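Polavero two-burner induction hob, after one winter of cooking
Review by Marin Omerović

I bought the Polavero hob in October, when we moved into the flat in Vevport and the old gas line was closed for good. I cook every day for four persons, and on Thursday evening usually for more, so I think I can say something useful about it now. I paid the full price, 192 in the local shop, and the shop did not ask me to write anything.

First, why this one. My neighbor Radka Stojanovska has the Grabner with four zones, and I cooked on it for one week while she was traveling. It is a very good hob, but it needs a wide cutout and a stronger electric connection than we have. The Zundel was cheaper than both, and I almost took it. In the shop I tried its buttons with a slightly damp finger and it did not react at all, so I left it there. Perhaps the piece on display was faulty, I cannot judge.

Setting it up

The Polavero can be built in or it can stand on its rubber feet. I use it standing. The paper in the box is in very small print, and the English part speaks about "cookware of the magnetic kind" without saying how to check. Take a magnet from the refrigerator and hold it to the bottom of the pan. If it sticks firmly, the pan will work. Of my old pans only half passed, and I had to give my mother's copper pot a rest, which made me a little sad.

The cable is short. It comes out at the back left corner, so if your socket is on the right side you must lead it behind the whole hob. I would pay more for a longer one.

Everyday cooking

Water boils fast. I did not measure it against other models, but I had to change my habits, for I used to put the water on first and cut the onions afterward. Now I cut first.

There are 13 power levels, and the jump between them is not even. From one to five the difference is small and pleasant, good for rice, lentils, melting butter. Between eight and nine something happens, and a calm sauce begins to spit. I would like one more step there. For milk I stay on three and stir, and it has never burned.

The two zones share the power. When both are on and you ask for the maximum on the left, the right one goes down by itself, without any sound. The manual mentions this on the last page. It cost me one pan of pancakes before I understood it – pale, rubbery, eaten only by the children.

The timer goes up to 100 minutes and turns the zone off at the end. For beans I need more, so I set it twice.

Noise

People ask me about the noise. The fan is a low hum that you forget when the window is open. A thin pan on a high level makes a second sound, higher, like a mosquito. My heavy pan makes none. Hina Malik, who was our guest for a weekend, heard it at once from the next room, and I had stopped hearing it by then.

Cleaning

The glass is flat and spills do not bake on as they did on the old gas stove. I wipe with warm water and a drop of vinegar. Sugar is the exception. When jam boils over, turn the zone off and clean it soon, while being careful with the pan's heat, otherwise it takes a scraper and patience.

Where to put it

A hob standing on the counter takes away the place where you prepare food. I did not think enough about this before buying. Ours stands at the end near the window, and everything else had to move. A stone pattern with pale veins is handsome, but small crumbs are hard to find on it, and so I wipe also the parts which look clean. 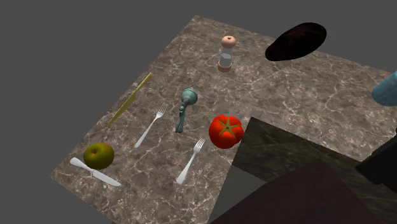

Service and spare parts

In the second month the left touch key became slow. I wrote to the service address and a Mr. Calum Haldane answered the next morning. He asked me to unplug the hob for the night and try again. This helped, and the key has been fine until today. I asked him also about replacement feet, because one of mine is loose, and they came in an envelope without charge.

The warranty is 2 years. My colleague Milovan Babić has the older version with the silver border, and his glass got a crack near the edge after a lid fell on it. That was not covered, so be careful with iron lids.

Would I buy it again? Yes, for a small kitchen with a normal socket. If you often cook with both zones on full, look at the Grabner and ask an electrician first. I take away one star for the short cable and the jump after level eight.

Four stars from five.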